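Reusable cup and plate scheme, second progress report to the Rosser Fund

Prepared by Maricel Agbayani, project lead, Granau

The application we sent you last year promised that a deposit scheme for reusable tableware would cut the rubbish left behind by the Granau street market. I was asked to report on whether it has. My answer at this point is that I don't know, and I would be wary of anyone who told you they did.

The facts I am fairly sure of are these. In March we had 66 stalls on the list and 43 of them had signed the deposit agreement. Signing is not the same as using. When I walked the market in the last hour of trading, I saw signed-up stalls handing out paper plates from under the counter, and one or two had put our crates behind the gas bottles where no customer would ever ask for them. The stallholders say it is quicker, and in a queue at lunchtime they are right.

Skudo, who supply the tableware and do the washing, sent us a return figure that looks very good. I have not put it in this report. It counts anything that comes back to their depot, including stock that never left the crate. I have asked twice for the figure with the unused stock taken out. They say their system can't split it. I find that hard to believe of a firm that manages to invoice us by the piece.

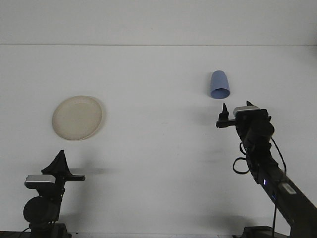 Who pays when a plate or cup doesn't come back?
The stallholder does at the moment, under the agreement as Skudo wrote it. The customer's deposit goes some way towards the cost but doesn't meet all of it, and the difference comes off the stall's account at the end of the month.

This last point has caused more bad feeling than anything else. A noodle stall lost most of a crate on a windy afternoon and was charged for the lot. The owner has gone back to cardboard and has told her neighbours why. I have written to Skudo asking for breakages and losses in bad weather to be shared, and they have offered to "look at it in the round". I take that to mean no until I see something on paper.

Washing is the other weak spot. The budget you approved assumed that crates would go out dirty in the evening and come back clean before the next market. They have come back late on two occasions, and both times we had to buy disposables at shop prices so that stalls could open. The extra cost is in the accounts under sundries, where I admit it is easy to miss, and I would ask you to look for it.

On the rubbish itself, the council weighs the market's waste together with the waste from the car park and the bus station. We knew this when we applied. I raised it at the time and was told that a drop would show through anyway. It has not, or it has and we can't see it. The monthly totals go up and down with the weather and the school holidays, and I could draw you a line through them in either direction.

Rukex have since offered to lend us a set of bin scales so that the food area can be weighed by itself. They would like their name on the bins in return. I have no great objection, though I would want the scales checked against the council's before we print anything.
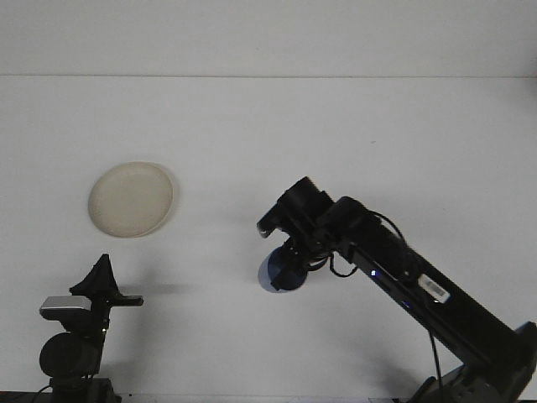
GRANAU, April 11, 2021

The rest of this report was added after the meeting with stallholders, which was better attended than I had expected and a good deal blunter. Few of them object to the idea. They object to the deposit being handled at their own till, to the float they have to keep for it, and to customers from other stalls bringing plates back in the middle of a rush. Several asked for a single return table near the fountain, staffed by us. I think they are right, and I also think we should have asked them before the first crate arrived.

A return table means wages for one person on market days. There is enough left in the publicity line to cover it until the summer if we drop the second run of posters. I never saw much sign that the first run did anything, so I would like your permission to move the money.

What we would ask of the fund:

Agreement to move the remaining publicity money to staffing.
A decision on whether you will accept Rukex's name on the bins.
A later date for the final report, so that it can include weights from the food area alone.

I have not asked for more money. If the separate weights show no change once the return table is running, I will say so in the final report, and I would not recommend that the scheme be carried on in its present form. Skudo have seen a draft of these pages and disagree with the section on returns. Their letter is attached in full, along with the March accounts and the list of stalls.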